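Vestska Trail Huts to Stay Open Through October

Walkers who like their mountains quiet, with a bit of frost on the grass and hardly a soul on the path, will be glad to hear that the huts along the Vestska trail are staying open a full month longer this year. Until now the doors were locked at the end of September, just when the larches start to turn and the whole upper valley goes gold, and anyone wanting to see it had to carry a tent or hurry back down before dark.

The trail runs from the village of Broren, where the bus stops beside the old mill, up to the lake at Muvico, which sits at 1,416 meters and is every bit as lovely as people say. Most walkers take 4 days over it, sleeping in a different hut each night, though strong legs can manage it in less. The climb out of Broren is the hardest stretch - long, shady and rather steep in the last hour - but after that the path rolls along the ridge quite kindly, with springs to drink from and plenty of flat stones to sit on when the view gets the better of you.

Tumaini Rotich, manager of the hut association, said the change came after a very busy summer in which over 281 people asked about beds for October, far more than in any year before. Two of the huts, the one at Shahbazi and the one by the lake, will serve a hot supper every evening until the end of the month. The others will have firewood, blankets and a working stove, and guests should bring their own food.
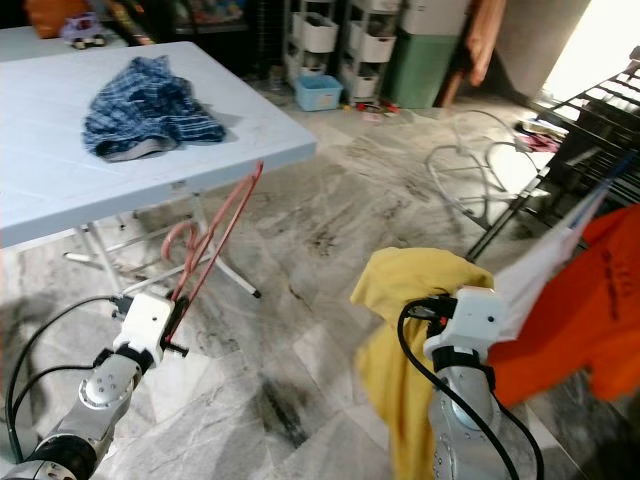

For Yuzhen Cai, the extra weeks can't come soon enough. She had walked the ridge in July and loved it, she told us, but there had been a line for the kettle every morning, and what she really wanted was to sit outside the Shahbazi hut with a cup of tea and listen to nothing at all. She has already put her name down for the second half of the month, and is bringing her sister.

Beds must be reserved ahead in October, as the wardens will be going up and down with supplies and won't always be there to let people in after 6 p.m. Nights are cold at that height, so a warm sleeping bag is a must, and so is a good lamp, with dusk coming on early under the trees. The bus to Broren keeps its summer times until the huts close, with the last one back to town leaving the mill at 5:40 in the afternoon. Reservations can be made at the trail office in Broren, or by phone in the mornings.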